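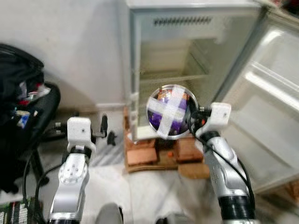
Review: Lubis mini refrigerator, bought for our student robotics club

Our club in Istosville needed a small refrigerator for a project called Jestcombe. The robot has two arms, and it must put a container of food into the refrigerator and later take it out. We did not need good cooling. We needed a door that opens wide and a size that the arms can reach. I have used the Lubis for one semester and I want to share my opinion for other clubs.

The good points first. The door swings far to the side and leaves the opening free, so the gripper can come straight from the front. The inside is pale and plain, and our students like this because a dark container is easy to find against it. It is also light, and 2 students can lift it without trouble.

Now the weak points. On the floor it was too low for our arms, so we put it on a platform of wooden planks and blocks. Please plan for this before you buy. The door is also light, and when an arm touches it, it moves a little -- then the next try starts from a different position. In September we made 100 tries of placing the container, and 57 were good. I blame the door for some of the others, but our program was also young.

Before this one we borrowed a Bumus refrigerator. Its door closed more firmly, but it was heavier and the opening was narrow.

I give it four stars from five. For a kitchen I cannot say, we never kept our lunch in it.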